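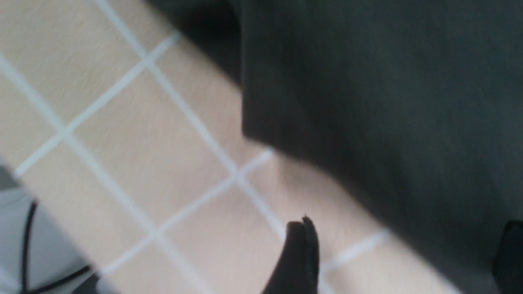 About Tindus

Tindus is a small relief and training group based in Savwood, a few streets up from the Lau River. We help families get through the first days and weeks after a flood: somewhere dry to sleep, clean water to drink, clean things to wear, and a person at the door who knows where the nearest nurse is. We also run a training school for people who want to do this work in their own towns, and these days the school takes up as much of our time as the floods do (which we think is a good sign!).

If you've landed here because your street is under water right now, please skip the rest of this page and go straight to Get Help. The story can wait.

How we started

Tindus began in Kuo-hua Su's front room the September the Lau came over its banks twice in one month. Kuo-hua had spent most of her working life as a district nurse, and she knew which houses had a new baby in them, which had someone on oxygen, and which had a grandfather who would say he was fine no matter what. She made a list on the back of a calendar and began knocking. Her neighbor Tien-fu Lai had a flatbed truck and a great many tarps, and between the two of them they moved nine households up to the school gym before dark.

They both say now that the gym was where the real learning happened. People were safe, and that was a huge relief, but the floor was cold and damp, the line for the one working sink went out the door, and by the second night several of the children had upset stomachs. Kuo-hua started writing down everything she wished had been there. That notebook became our first supply list, and a good half of what she wrote in it is still on the list today, including her underlined note about bottle openers.

What we do

Drideck is the project people usually know us for. It's a low sleeping platform that comes in flat panels and goes together without tools, and it keeps a mattress and a family's bags up off a wet floor. Tien-fu built the early ones in his yard, and they were heavy and pinched your fingers, and he'd be the first to tell you so. The current model can be carried by one adult. We keep 1,000 of them in our Savwood warehouse, ready to go out to any shelter along the river that asks.

Along with Drideck we look after safe water in shelters, meaning tanks, taps, testing, and somebody whose job it is to check the tanks every morning. We set up washing corners with soap and a bit of privacy. We also send trained visitors round to families who have stayed at home, often on an upper floor, and who can easily be missed when everyone's attention is on the shelter.

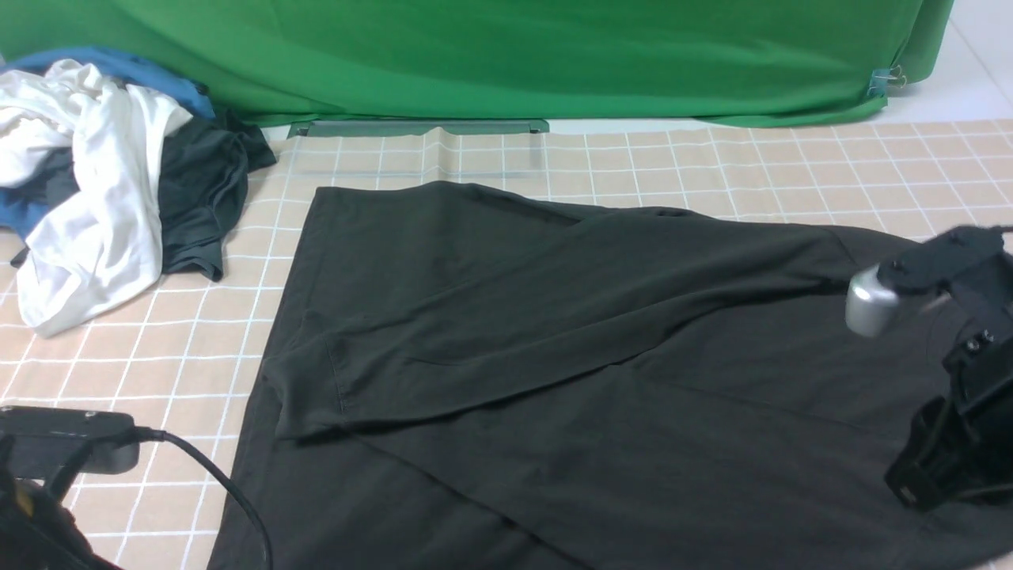
Clothing is the part of flood relief that we came to last and that we've grown fondest of. In our early days we turned clothing away, because bags of mixed donations would arrive by the carload and there was no room to sort them. Then Chun-yin Mak joined us from a shelter downriver and asked, very politely, what we expected people to put on after their first wash in three days. She set up the packs we use now, one per person, put together ahead of time and labeled by size. The heart of each adult pack is a plain, easy piece that almost anyone will wear, and a big dark T-shirt with its sleeve folded over across the top, before the rest of it gets squared away, is a very familiar sight to anyone who has spent a packing day with Chun-yin. Dark colors hide river mud, big sizes go over a sweater or work as a nightshirt, and a flat fold means more packs to a crate. Add underwear, socks, a towel and soap, and a person can start to feel like themselves again.

The Tindus school

Our basic course runs for nine weeks, mostly in the evenings so that people with jobs can come. We teach how to open a shelter, how to register families kindly and quickly, how to keep drinking water safe, how to spot a child who is getting dehydrated, and how to rest when your shift is over (this is harder to teach than you might think). Ka-ming Cheng leads the water classes and has a way of making a lesson on chlorine fly by. Students finish with a full overnight practice in the gym, with the lights off for part of it.

You don't need any medical training to join us. Past students have been bus drivers, cooks, retired teachers and a piano tuner, and the piano tuner now runs registration for the whole lower valley.

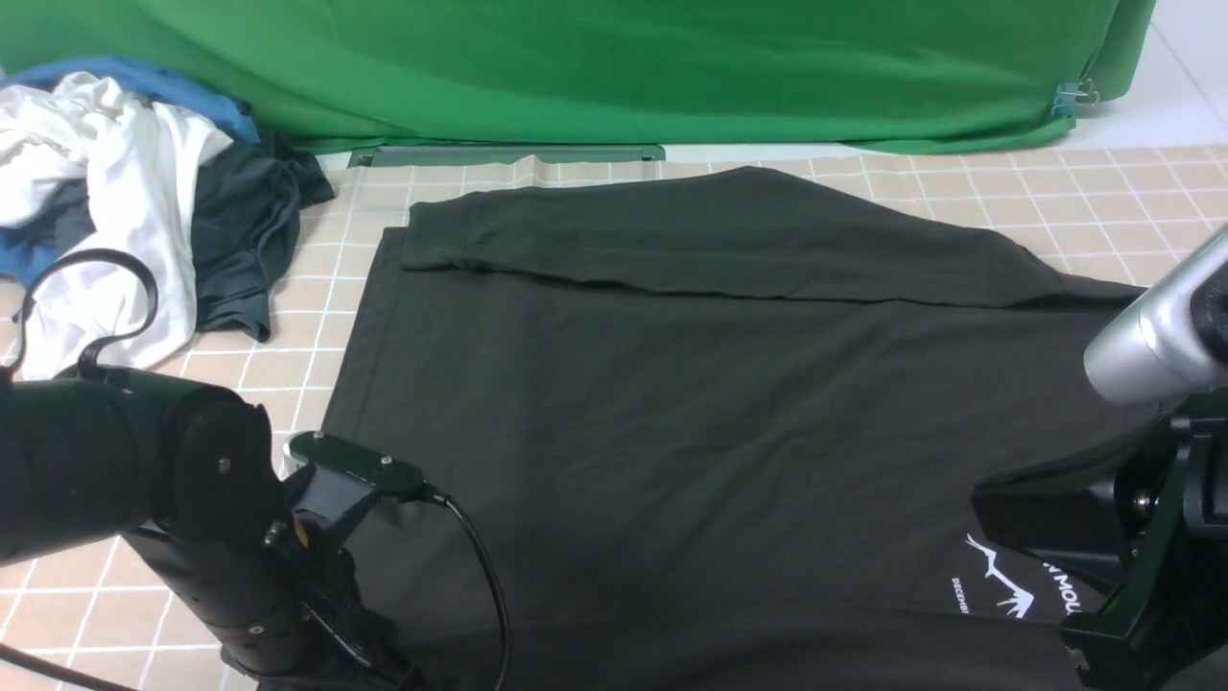
A note from our school office
By I-hsuan Tam, course coordinator
Posted 2019-04-13

I've been at Tindus for nine years, and people who call the office still ask me what kind of person we're looking for. I never have a very clever answer. I suppose I'd say somebody who can be patient with a tired stranger, and who doesn't mind being told to go and wash their hands again. The rest can be taught, and we love teaching it.

When you call, you'll most likely get me. I can tell you when the next course begins, whether we have a place on it, and whether we can help with your bus fare, which we often can. If you'd like to see the place first, come by the warehouse any morning and ask for a tour. Tien-fu will want to show you how Drideck goes together, so allow a little extra time, and wear shoes you don't mind getting dusty.

Towns and shelters that would like us to come and train a group on site should write to the school office with the number of people, the building you'd be using, and whether it has running water. We travel anywhere along the Lau, and we bring our own teapot.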